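July, bench 2, afternoon. Notes for me + whoever picks up from Ermelinda.

Basket unloading, hand-held grippers. Long boxes again. Running total for the task is 342 demos, 203 of them usable after review. Target from Stinus was all usable by end of month, not going to happen, told them so this morning.

Biggest loss is still the long thin stuff. Wrap, foil, anything that lies corner to corner in the wire basket. Short boxes you pinch and go. The long ones swing when they come up off one end and then the finger slides. Joledov arm does the same slide when it plays it back, only faster. So the habit goes straight from our wrists into the arm. Worth remembering when we are tired at 4.

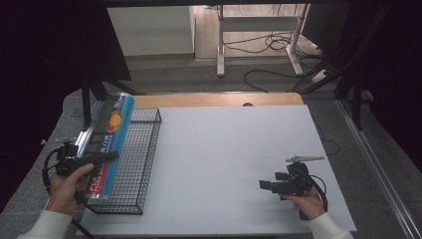
Food wrap box, left gripper on it, right gripper free over the board.

Things to try: bring the right one in earlier, before the lift. At the moment most of us do the whole thing left handed and park the other. Ermelinda Neves crosses over and takes the far end, slower per item but her rejects are way down. Want 2 people to copy her for a full shift before I write it into the procedure.

Cable on left gripper: keep it outside the rail. If it gets under your forearm you start steering around it and that shows up in the path. Asked for a longer one.

Now the other thing. Went over to Tallthorpe at lunch to talk to the packing line. Sampaio cell has been on the short boxes since spring and it has changed the day more than the plan said. Before, everybody rotated through unloading, sorting, taping. Now the cell takes the easy items and people get what is left, wich is all the awkward ones, back to back. Less lifting overall, yes. But no easy stretches either, and those were when people talked. Two asked to go back on taping. Supervisor thinks it's a training issue. I don't.

Also pay grade: those who clear faults on the cell are still on the packer rate. They stop it, pull the jam, restart, log it. 106 clears logged last month. That is a technician's job on a packer's badge. Raised it with Stinus, got "noted".

Asked if anyone from the line wants to come do demos here for a week. Three hands up. They know the items better than we do, shold have asked months ago. Need paid cover for them on the line, not overtime.

To do
- cable, chase
- crossover grip trial, pick the shift
- re-review the rejects with the slide, some may be fine up to the lift
- write to Stinus again re grade, copy the line lead this time
- more wrap boxes, ours are getting soft at the ends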